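Fixing up the old garden cart (and what I'd do differently)

8 December 2024

I've been promising this post to a couple of people for ages, so I'd better get it written before I forget which bolts I used. It's a how-I-did-it post for the two-wheeled cart I tow behind my bike to the community garden and, more and more often, to the hardware store. If you only came for the hitch, skip down a bit. 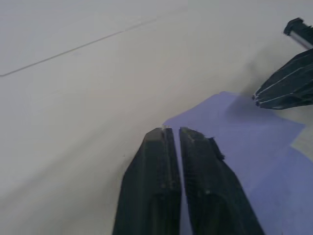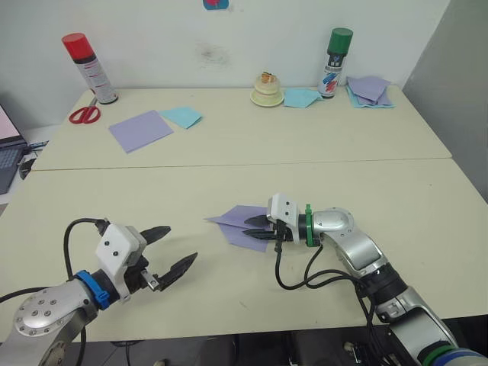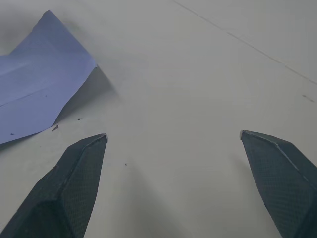
So, the cart. It started out as a child trailer that Nour Akl's kids had outgrown. She was going to put it out on the curb, and I said I'd have it, and then it lived behind my shed for a whole winter because I am like that. By March the fabric was green and one of the tires had perished so badly I could push my thumb through the sidewall. The frame was fine though! Steel tube, a bit of surface rust near the axle mounts, nothing a wire brush couldn't deal with.

First job was cutting off all the fabric. Keep the buckles and the webbing, you will want them later and they cost real money if you buy them new. I ended up with a carrier bag full of straps, and I've used nearly 20 of them on one thing or another, including a dog lead.

With the fabric gone you're left with a folding frame that has nothing to sit a floor on. I wanted a flat bed that could take a big storage box, or a few bags of compost, or (the dream) a small armchair. I laid two lengths of aluminum angle front to back, bolted them to the lower rails, and put a sheet of half-inch plywood on top. Wissam Yammine from down the street has a decent jigsaw and a better eye for a straight line than I do, so he cut the notches for the wheels while I held the other end and worried. Three coats of exterior varnish on both faces and LOTS on the edges. The edges are where the water gets in.

I should say something about weight. My first version had a much thicker floor and a timber rail all the way around, and it looked wonderful, like a tiny hay wagon. It was also a pig to pull. Empty, it felt like I'd already done the shopping. I took the rails off after one trip up Mustville hill and replaced them with four eye bolts, one in each corner, and I just strap things down now. If you are building one of these, please pull the thing up a hill before you varnish it.

Wheels. The originals were 20 inch with plastic rims, and plastic rims are okay for a toddler and a bag of snacks but they flex when you load them up. I replaced them with a pair of 20 inch steel ones off a scrapped kids' bike... well, off two scrapped kids' bikes, because you need two front wheels and a bike only has the one. The axle stubs didn't fit the drop-outs on the trailer. I spent a very silly evening filing before Ye-ji Jeon at the bike co-op looked at it and handed me some adapter washers out of a jar. Ten seconds. She also told me my bearings were done up too tight, and she was right about that too.

For the tires I went with the fattest ones that would clear the frame. They soak up the bumps nicely and I keep them a little softer than the number on the sidewall. If you mostly ride on smooth pavement you could go skinnier. My route has a stretch of old railroad bed that is basically gravel and regret, so fat it is.

OK, the hitch. I tried three things here.

The first was the original hitch, a clamp that grabs the chainstay. It had a rubber block inside that had gone hard, and it chewed the paint on my bike. Off it came.

The second was a homemade job with a length of garden hose as the flexible part, which I found on an old forum. It worked! For a while. On a cold morning it got stiff and made the cart tug from side to side, and I didn't like how it felt going downhill, so I retired it. I know some people swear by these and have done thousands of miles with them. I'm a nervous person.

The third, which I'm still using, is a little steel plate that goes on the rear axle, with a cup and a pin through it. You can buy them from any trailer company as a spare part. Get the one that matches your axle type and make sure the quick release still has enough thread to grab. Mine didn't quite, so I bought a longer skewer. Also fit a safety strap. I looped a piece of that saved webbing around the frame of the bike and back to the tow arm, and if the pin ever came out it would hold things together long enough for me to stop and have a little cry.

The tow arm needed lengthening too. My bike has 26 inch wheels and the arm was set up for something smaller, so the bed sloped backward and anything round made a break for it. I sleeved the arm with a bit of slightly larger tube and drilled through both for two bolts. Don't use one bolt, it'll pivot. (Ask me about the cabbages.)

Things I've carried so far: compost, a lot of compost, six bags of mulch in one go which was a mistake, a folded camp bed, Soon-im Ha's sewing machine when she moved apartments, a rain barrel strapped on upside down, and all of the pumpkins for the garden supper. The rain barrel was the worst of them by miles. It weighed nothing and caught every bit of wind going. A bus driver waved me past and I think it was out of pity.

I still haven't done the armchair. Zinash Tamiru has one she wants to get rid of and she keeps sending me pictures of it with the dimensions in the caption. It would go on, I think, if I took the legs off and put the box at home. The back is quite tall.

A few bits people have asked me about:

Lights. I have two cheap red ones on the back corners of the bed, on stubby brackets made from leftover angle. Put them low enough that a load doesn't hang over them. I also have a flag on a fiberglass pole and I recommend the flag very strongly, as the cart sits lower than a lot of car hoods.

Brakes. There aren't any on the cart. You're stopping the whole lot with your bike, so put new pads in before you start hauling and leave yourself more room than you think. In the wet, even more.

Storage. With the quick-release wheels off it stands on end against the shed wall and takes up less space than the wheelbarrow. I hung a bungee off a hook to stop it falling over in the wind.

Odometer. I've got one of those little magnet ones on the bike, and I wrote down the reading the first day I towed anything. It's been 1394 miles since then, although plenty of those were without the cart. I've had one flat on the trailer side and that was a thorn.

Next up is a cover. I've got a piece of old tent flysheet and some grommets, and a plan to run a cord through the eye bolts so it pulls down tight over whatever's in there. My sewing is terrible but Soon-im says she owes me one for the machine. If the cover comes out well I'll post the measurements, and if anyone has a neat way to keep water from pooling in the middle, leave me a comment.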